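Every January somebody tries to sell me a desk organiser with 13 compartments, and every January I say no thanks. I've had the same sort of plain mesh tray since my first job at Rurano and I reckon it beats the lot of them.

My theory is simple. If a thing lives on the desk, it goes in the tray – pens, tape, the blue tube, whatever.

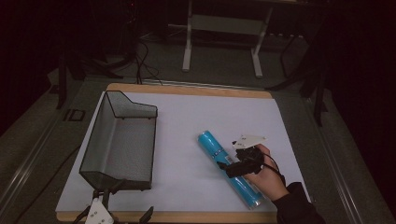 Compartments sound clever until you own something long. Then it sticks out the top, or rolls under the printer, and you're on your hands and knees at 6 in the evening!

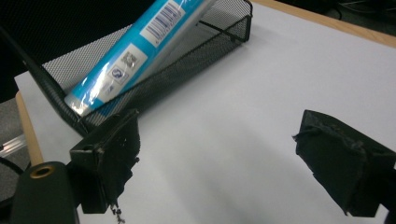 Desk Notes | Brirkerstead | filed in December

With mesh you can also see what you've got from the side, even if it's a bit murky. Lay the long stuff on a slant and don't fuss over the colour matching your stapler. My neighbours swear by drawers (good on them), but a drawer is where my scissors went to die.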